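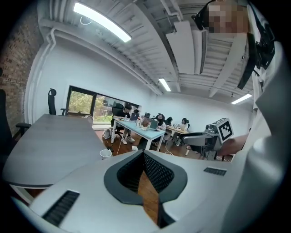
*Wooden floor and white sleeves, October.*

I first rang Reshma Makhubela about a squeak. We'd just moved into the flat on Irkden Road and there was a spot outside the bathroom that shrieked every time you stepped on it, which with a small baby is no joke. She asked me to put the phone down near the floor and walk about. "Yes," she said when I picked it up again, "that's a nail, leave it alone till I get there." I've wanted to interview her ever since.

She has been mending and finishing wooden floors for 16 years, most of them out of a lock-up behind the old Xaba bakery, and she talks about wood the way my aunt talks about her neighbours. We met at nine in the morning in her kitchen (vinyl, she'd like it known, and she's very happy with it). There was a cake. I'd meant to stay an hour and left after lunch.

I started by asking how anybody ends up doing this.

"I was meant to be doing hair," she said. "I did two years of hair! Then my uncle hurt his back halfway through a job in Losudik and he had a machine hired till the evening, and he was so cross about the money that he sat on a chair in the hallway and shouted at me while I did it. It was awful, I dug a groove right across the front room. You could have rolled a marble down it."

Did they notice?

"They put a rug on it. The lady rang me years later and asked if I'd come and do the upstairs, so she can't have minded that much."

I wanted to know what people get wrong, and she put her fork down for this one. It's water, mostly. People mop a wooden floor as if it were a hospital corridor, with a bucket and a lot of slopping, and then wonder why the edges lift. Reshma's own kit for cleaning is a flat mop, a spray bottle and a cloth for the corners. She wrings the mop head out until her wrists hurt. If you can see a trail behind you, she says, you've used too much.

"And steam," she added. "Please put that in. I had a woman who'd steamed her hall twice a week since Christmas, and she was so proud of it, and it had gone white all along the joins. I didn't know what to say. I said it was very clean."

The other thing is sanding. People think a floor can be sanded for ever, and it can't, there's only so much wood above the tongue and every go takes some away. She'd prefer people did a patch by the door, where the wear is, and lived with the rest. She once talked a man out of a full sand that would have cost him 4,000 pounds and charged him 200 for a day's patching instead. I said that seemed like bad business. She shrugged and cut me more cake.

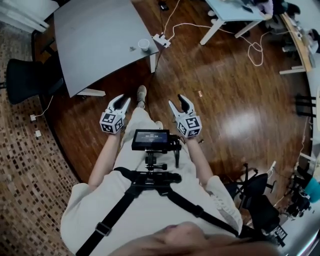 We got on to finishes, because I had a decision to make about our front room and, fine, I was after some free advice. Reshma reckons most people choose with their eyes in the shop and then have to live with it in their socks. I showed her the sort of thing I had in mind, a glossy floor in a reddish brown, the same as the one under all that cream-white clothing in the photo here, and she made a face and then took it back. "No, it's lovely, I do like a red floor. But shine shows you everything. Every hair, every crumb, the dog, the sun coming in at four o'clock. You've got to be a person who sweeps." I am not a person who sweeps.

So what should I have?

"Satin," she said, straight off. "Or an oil, if you'll keep it up, but you won't, will you? You've got a baby."

She learned about oil from Marietjie Kekana, whose workshop she went to for one winter when work was slow, and she still does it Marietjie's way: thin coats, a long wait, wipe off more than you think you should. Her first tin went on far too thick and stayed tacky for a fortnight. "I had to walk round my own samples," she said. "There was a moth in one. I kept it for years, he was perfectly preserved."

The biggest job she's done was the dance hall at Stilen, 500 square metres of it, with the classes carrying on at one end behind a plastic sheet. She did it to the sound of the same waltz every morning and she still can't bear it in a lift. I asked if she ever goes back to look.

"I went to a wedding there! I didn't tell anyone. I spent the whole speeches looking at the skirting, and there's a bit by the fire door I'd do differently. My husband had to kick me."

We went out to the van so she could find me a sample of the satin. It took a while. There were offcuts in the door pockets and a jar of old cut nails on the passenger seat with the belt done up round it (they're hard to get, she says, so if you're pulling up boards, don't bin them, give her a ring). She found the satin in the end, under a coat.

It's propped up in our front room now, next to the sofa. The squeak outside the bathroom came back last week, a bit further along, and she's booked in to see to it.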